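Cleaning a matt white table top with a wooden edge

Print this page | E-mail to a friend

Ukach Home Help – Furniture and Surfaces

I have a wide white table with a matt top and a strip of light brown wood along the far side. I keep a white power strip on it because the wall socket is too far away.

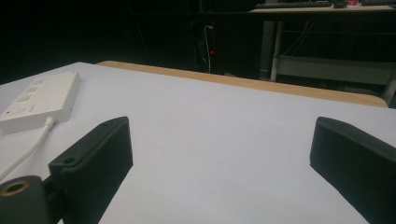

Brândușa Dobre
Before any water comes near that table, pull the plug from the wall and take the power strip away, with its cable. I know it is a nuisance, but I would not wipe near it even with a cloth that is only damp.

The asker continues: My problem is small specks and a greyish tone in the white, mostly on the side where I sit. I bought the table second-hand in Endunley in March and have tried only a dry cloth. What can I use that will not make the matt surface shiny? And may the wood get the same treatment?
Posted by Xenos, 660 views

Brândușa Dobre
So, to the rest. Use warm water with 2 or 3 drops of washing-up liquid in a bowl. Wring the cloth well, wipe without pressing, then wipe with clean water and dry it. Please do not use cream cleaner or the rough side of a sponge. On my own desk I rubbed one spot too hard and now it shines when the lamp is on – this cannot be repaired. For the wood, use only a nearly dry cloth, and go along the grain. If it is oiled wood, soap will make it pale with time.

Guido Dal Bello
I agree with the above. Try first in a corner. Some specks are maybe part of the surface and they will never go. My brother says toothpaste, but I did not try it.

Guido Dal Bello
I forgot to say, let the table dry completely before you put the power strip back. I leave mine until the evening.

Contact Ukach | Copyright Ukach Home Help | Back to top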